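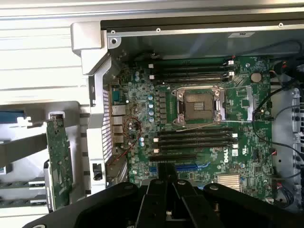
Wrist camera view of the board, with the empty socket and both banks of memory slots.

Comparing finger sets for memory modules

These are the steps we follow at Cavdale when we try a new pair of fingers on the parallel gripper. The test part is a memory module and the target is a Dell workstation board. Allow 90 minutes per finger set, including the camera check.

Before you start

Lay the tower on its side on the slotted table and clamp it. Put the parts tray to the left of it. Move the arm over the board and look at the wrist camera picture. You want both fingertips in view along with the slots. If the tips are missing, tilt the camera bracket a little and run the hand-eye calibration again.

Setting the grip

1. Load the Nelline profile in the controller and set the speed to low.
2. Close the fingers on a spare module by its long edge. Raise the force one step at a time until the module stops tilting when you push it with a fingertip.
3. Write the value down. Dirk Hermans keeps the sheet for all finger sets.

Approach and insertion

4. Bring the module in level, just over the slot, and stop there.

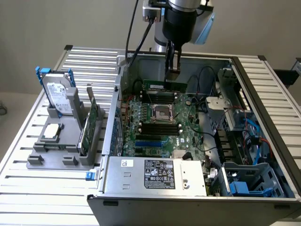
Module held above the upper slots, seen from the fixed camera.

5. Compare both camera views. The wrist camera is better for left and right - the fixed camera is better for height and tilt.
6. Open the slot clips by hand, then lower in small steps. Stop if the force reading jumps before the module meets the slot.
7. Back off, return to the start point and repeat for the lower bank.

Save each attempt under the finger set's name, including the failed ones. Our log holds 647 attempts so far, and the failed ones get looked at most when we pick fingers for the next job.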